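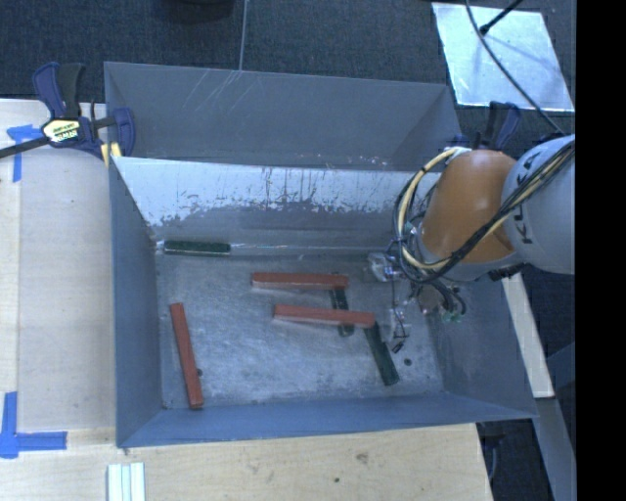
Bin-picking cell, front bin with red and green blocks, KUKA arm over it.

Open day walk-round, Briston hall – picking demo
Checked by me, with Định Mạc on the pendant. 18th January, before doors.

1. Bins clamped at the corners: OK. I leaned on the front one pretty hard and it stayed put. Please check the clamps again at lunch, kids love to lean on things!

2. Blocks: OK. Red and dark green only, no chipped corners. One green is lying under a red, and Định wants to leave it that way because visitors like watching the arm sort that out.

3. Cables on the arm: OK with a comment. I had him jog it slowly through the whole pick path and nothing snagged, but the bundle swings wider than I'd like. Slow speed all day, please.

4. Loose wire under the gripper with the little black connector: OPEN. It hangs pretty low over the blocks. Tie it up before the first group comes in (I have zip ties in my bag, just ask).

5. Blue tape on the table: OK. Still sticking well.

6. Visitor line: NOT OK at first, fixed. It was too close on the clamp side, so we moved it back to 1000 mm and I walked it twice.

7. E-stop: OK. Pressed it 2 times, once from each side. Dörte Böttcher has the reset key and she's not lending it out.

8. Group size: Soravo are sending 47 people. No way they all fit around one bin – split them up at the door.

Next walk-round is in April, before the Curnska visit.

Comments

dboettcher: Wire is tied up, you can close item 4. And yes, I still have the key.

Oosthuizen desk: Can we get the same list for the conveyor demo?

dinh.m: Clamps checked at lunch, all tight. Somebody did lean on the bin.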